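The Bedroom Clear-Out at Trultenham: Small Stuff First

Welcome to the May gallery! Regular readers know how much I love a big before-and-after, but this time I want to show off the little jobs. Reinhold Oltmanns and I started on Monday at the house in Trultenham, and we gave the whole morning to wrappers, packets and old boxes. No furniture moving, no paint charts, just the stuff that collects around a cabinet when you're busy with everything else (and who isn't?).

My one rule for a morning like this is that the trash can goes to the mess. Put it down in the middle of the floor and work outward from there.
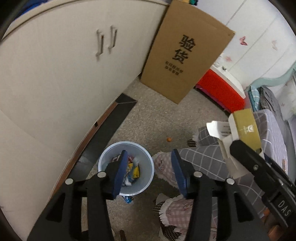
I'm a huge fan of a plain round wastebasket for this kind of work. A wide opening means you can drop things in from above without fussing, and when something misses, you get it on the next pass. Speckled floors are sneaky, by the way – small bits blend right in, so go over them twice. A pale bin with no liner suits me fine for dry trash like candy wrappers and tissues. Save the bags for the kitchen.

Cartons take a little longer because I like to read them before I decide. Open flaps don't tell you much, so look inside, check the date, and only then let go. Omprakash Tyagi wrote in after the Himbridge gallery to say he tears the flaps off every finished carton so he never checks the same one twice. Love it!

Next up, a box of Guilin Watermelon Frost over the bin, green stripe, little round portrait and all. I could look at medicine packaging all day – so much printing on something so small!
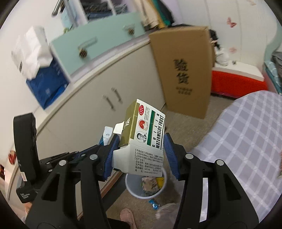 Coming Up: The Hall Closet

We're back in Trultenham for the coats, the shoes and a shelf of light bulbs that Reinhold swears he can sort in an hour. If you have a closet you're proud of, send it in. We've had 71 so far this spring and I've enjoyed every single one.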